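Ticket 17-300
Subject: Printed tablecloth creeps off the under cloth
Product: Prultow berry print, pale, rectangular
Location: Trunton, activity room, long table
Status: Open, waiting on supplier

First report

The printed cloth won't stay put on top of the dark blue one. We set it out in the morning with an even border all the way around, and by lunch it has moved left and the blue is showing in a wide strip down the right side. The left and top still have a little blue showing. Nobody pulls on it. People sit, they write on things, they reach for things, they leave.

The Prultow page says "stays where you lay it on any table." I would like to know which tables they tried.

Reply from Stevach support

Thank you for contacting Stevach, the seller of Prultow table linens. Movement is usually caused by an unsuitable surface. Please wash the cloth once at a low setting, dry it flat, and lay it again. Please also confirm there are fewer than 10 loose items on the table.

Our answer

Washed it. Dried it flat, which took up the whole back room for an afternoon. Laid it again. It moved again, and in the same direction.

I don't see what the number of items has to do with it. A marker weighs next to nothing. If a tablecloth can't cope with a marker and a snack bar, it should say so on the package. I'd also point out that the surface is another cloth, bought from the same seller, and their own leaflet suggests layering the two.

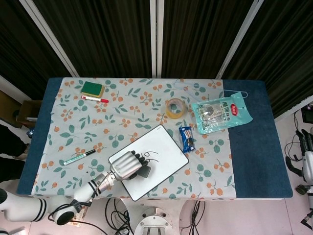
I then tried the things people suggest on the Matlala household board, one per day, same table, same two cloths. Results, for whoever picks this ticket up next:

1. Packing tape, looped sticky side out, between the cloths at the corners. Held until mid-morning. After that the tape was stuck firmly to the blue cloth and to nothing else. Took a while to peel off. Would not repeat.

2. Wiping the blue cloth with a damp sponge first, so the top one grips. It did grip, for as long as it stayed damp. Then we were back where we started. Several people on the board swear by this one and I have to wonder how long they waited before they posted.

3. Weight in the middle. We put the whiteboard down flat and left it. The middle stayed more or less where it was and the sides bunched up toward it. Arguably worse, as you now get a ridge to write over.

4. Turning the printed cloth end for end. Stevach's idea, in their second email. It slid toward the same side of the room as before. To me that says the table isn't level, or the blue cloth has a nap to it. It doesn't say much for the theory that I washed it wrong.

5. Level check on the table. One end is a touch low. I put folded card under two legs and the slide got slower. It did not stop.

Reply from Stevach support

We are glad the problem has been resolved. May we close this ticket?

Our answer

No. "Slower" was the word I used. It still needs straightening twice a day where it used to need it three or four times. I'd call that an improvement in the table, and the table isn't yours.

Please answer the following, which I also asked in my first email:

Is the back of the berry print meant to have any kind of grip to it? Ours feels the same on both sides.

Was it ever tested over the blue under cloth?

Will you exchange it for the 6 foot version with the weighted hem? I asked for the price difference and got a link to the home page.

Reply from Stevach support

We have passed your questions to the product team. In the meantime we can offer a pack of tablecloth clips at a discount.

Our answer

The clips in your catalog fit a table edge up to a certain thickness, and the page doesn't give the thickness. Send me that figure and I'll measure ours. I'm not buying clips to find out. They would also be clipping both cloths to the edge, and the printed one doesn't reach the right edge once it has moved, so I'd like someone to explain how that is meant to work.

Leaving this open. Card stays under the legs for now. If you use the table, please don't pull the cloth straight from one corner, as it comes up in folds. Lift the whole right side and walk it across.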